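ACTA DE LA SESIÓN ORDINARIA DE LA JUNTA RECTORA DE LA COOPERATIVA DE VIVIENDAS LUVAR

Fecha: miércoles, 1 de julio de 2026
Lugar: sala de reuniones de la planta baja, portal 2
Hora de inicio: 18:35
Asistencia: la Presidencia, la Vicepresidencia, la Secretaría, cuatro vocalías y la representación de la empresa administradora, Cletel. Excusa su ausencia la vocalía del portal 4.

Comprobada la existencia de quórum, la Presidencia declara abierta la sesión conforme al orden del día remitido con la convocatoria.

1. Aprobación del acta anterior

Se da por leída. La vocalía del portal 1 solicita que en el punto relativo a los trasteros se sustituya «cesión» por «uso temporal». Se acepta la corrección y el acta queda aprobada por unanimidad.

2. Estado de cuentas y cuotas pendientes

Cletel presenta el balance del semestre. Los gastos ordinarios se mantienen dentro de lo presupuestado, salvo la partida de jardinería, que se desvía en 337 euros por la retirada de dos ramas caídas sobre el paso peatonal. La administradora informa de que el seguro ha rechazado el parte, al considerar que se trata de mantenimiento. La vocalía del portal 3 pide que conste su disconformidad con esa interpretación y que se solicite copia del condicionado.

En cuanto a las cuotas, tres viviendas acumulan retraso. Una de ellas ha propuesto un calendario de pago que la Junta estima razonable. Se acuerda aceptarlo por escrito y requerir a las otras dos mediante carta certificada, sin recargo en esta primera comunicación.

3. Sustitución de los contadores de agua

Se examinan las dos ofertas recibidas. La de Clasau comprende el suministro, la instalación y la lectura a distancia durante el primer año. La de Bouazza tiene un precio unitario inferior, pero deja fuera la retirada de los contadores antiguos y el cambio de las llaves de corte en mal estado.

Se abre un turno de intervenciones. La Vicepresidencia señala que la comparación no puede hacerse solo por el importe de la primera página y pide que ambas empresas coticen las mismas partidas. La vocalía del portal 2 recuerda que en ese portal las llaves gotean desde el invierno y que cualquier demora tiene un coste. Cletel indica que la revisión de las ofertas puede quedar lista en 20 días.

Sometido a votación, se acuerda pedir a ambas empresas una oferta revisada y autorizar, entretanto, la reparación provisional de las llaves del portal 2, con un límite de 441 euros. Votos a favor, seis; abstenciones, una.

4. Uso del patio interior en los meses de verano

La Secretaría da lectura a dos escritos de vecinos. El primero se queja del ruido a partir de las once de la noche. El segundo solicita que se permita colocar mesas los viernes, como en años anteriores. Tras un intercambio de pareceres, la Junta entiende que ambas peticiones son compatibles y acuerda mantener las mesas hasta las 22:30, con recogida inmediata del mobiliario. El horario se expondrá en los tablones de los cuatro portales.

Se deniega la petición de instalar una piscina desmontable. El peso del agua exigiría un informe sobre el forjado del garaje que la cooperativa no tiene previsto encargar.

5. Local comunitario y cocina

La vocalía responsable del local expone la situación de la cocina de uso común. El reglamento vigente data de la entrega de las viviendas y no regula las reservas de más de media jornada ni la limpieza posterior. Se propone el siguiente texto, que se incorporará como anexo al reglamento de régimen interior:

– Las reservas se solicitarán a la Secretaría con una antelación mínima de tres días.
– Quien reserve dejará los fogones y la encimera limpios y retirará sus alimentos.
– El menaje de la cooperativa no podrá salir del local.
– Los desperfectos se comunicarán el mismo día. 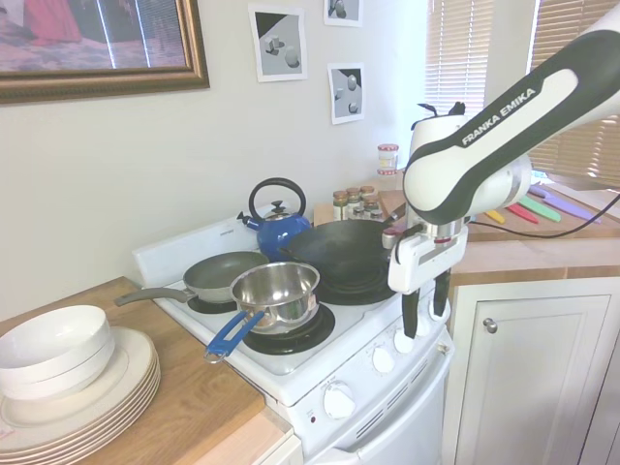

La vocalía del portal 1 plantea si debe exigirse una fianza. La Presidencia considera que una fianza obligaría a manejar efectivo y a designar a una persona para su custodia – carga que la Junta no puede asumir en este momento – y sugiere revisar la cuestión en octubre, a la vista de cómo funcione el nuevo anexo. Se aprueba el texto sin fianza, por unanimidad.

Se aprueba asimismo una dotación de 2.000 euros para el conjunto del local, con cargo al fondo de mejoras. Se destinará en primer lugar a la pintura del techo y a la puerta de acceso, cuyo cierre no ajusta. Cletel solicitará presupuesto para ambos trabajos.

6. Ruegos y preguntas

La vocalía del portal 3 pregunta por la luz de la rampa del garaje, que se apaga antes de que los vehículos alcancen la calle. La administradora responde que el temporizador se ajustará en la próxima visita de mantenimiento.

La vocalía del portal 2 ruega que las convocatorias se envíen también en papel a las viviendas que así lo tengan solicitado. La Secretaría toma nota y comprobará el listado.

Se recuerda que las bicicletas sin etiqueta depositadas en el cuarto del portal 4 deberán identificarse antes de la próxima sesión ordinaria.

Sin más asuntos que tratar, se levanta la sesión a las 20:50, de lo que la Secretaría da fe, con el visto bueno de la Presidencia.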